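**Cilitz Amaral folding and sorting table**
Catalog section: laundry room, work surfaces

The Amaral is a freestanding wooden table for folding, stacking and sorting dry garments. It is sold as a top and base together. The top is also available alone for rooms that already have a base of suitable size.

## Specifications

| Item | Value |
|---|---|
| Top, length | 179 cm |
| Top material | Wood, warm orange-brown finish |
| Grain direction | Parallel to the long edge |
| Top thickness | 30 mm |
| Base | Skirkberg steel frame, bolted |
| Persons for assembly | 2 |
| Edge profile | Square, corners eased |

## Surface

The top is finished with a hard wax oil. Knit cotton slides on it without catching. Recoat when water no longer beads, and sand lightly along the grain first. Do not iron directly on the top. A pressing mat is listed under Clesgate accessories.

Wet garments should not be left on the wood. Standing moisture raises the grain and leaves a dull patch that has to be sanded out.

## Working layout

Stack finished pieces at the left end and keep the center clear for the piece being folded. Lay the larger garments at the bottom of the stack. Unsorted laundry goes at the right end or in a basket under the table. For left-handed use, reverse the order; the top has no front or back.

Printed shirts should be folded with the graphic inside if they are to be stored for more than a season.

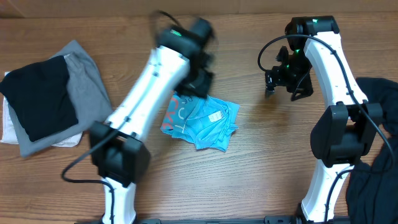 **Cilitz Work Surfaces, p. 179**

Folded white, gray and black garments stacked at the left, with a bright blue printed one still crumpled at the center. Dark fabrics show lint less on this finish than on the white top, and pale fabrics are easy to check for stains against it.

## Ordering

Specify top and base, or top only. Replacement bolts and leveling feet are supplied in sets. Tops ship flat, face down on felt; inspect both long edges before signing for delivery. Questions about non-standard lengths go to Clementina Lobo at the Skirkberg workshop, closed Saturday.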